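Saving the Cans: Small Tricks for a Tidier Recycling Corner

Pull tabs are one of my favorite freebies! Slip one over the hook of a coat hanger, hang a second hanger from the lower hole, and you get two shirts in the space of one. I did 12 hangers in our hall closet and now the door closes again.

Rinse each can as soon as it's empty, give it a good shake, and let it drain upside down on a rack for 10 minutes. Sticky drips are what bring the ants in September (ours love orange soda).
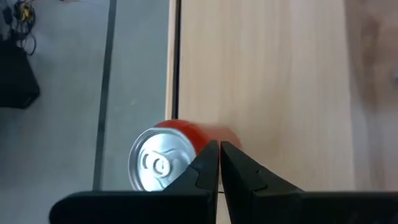
A reader in Hondetton wrote that she leaves her tabs on, as loose ones slip through the sorting belts at her depot, so check with yours before you start twisting them off.

For storage, a tall paper bag inside a lidded bin works great. Fold the top down twice and it stays open by itself!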